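Mon 21 September
Kerkano room pack, trial license, second look

Installed the pack again on the Drorport machine, clean folder this time. Swanson sells it as a set of ready household rooms for training pick and place, with physics already tuned. We must tell Erach if we want the full license or stay with our own rooms.

Loading is good. The first start was slow, the next 2 were quick. I set the physics step to 600 per second, as the manual recommends, and left all other values at default.

1. Bathroom corner
I like the stone sink, the speckle stays readable at low resolution. The small reddish object in the bowl is more difficult, for me it is too close to the wall color. To check: can we change the wall material without the paid editor? The manual has one page on this and I did not understand it fully.

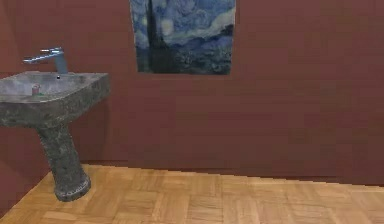
2. Dresser and ball
Same maroon wall again. The top has much more clutter than the sink, so I prefer it for grasp planning. I am not satisfied with the contact between ball and dresser. It seems there is a thin gap under the ball, and from one still I cannot say if the ball is in motion or if the collision shape is too big. Need to log the height over 2 seconds before I write to support.

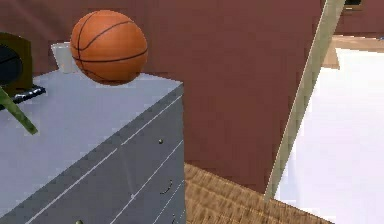

Basketball at the back edge of the dresser, white cup behind it.

Open points: price for 2 seats, export of the drawer joints, if the knobs have their own collision shape. The offer from February did not mention joints at all.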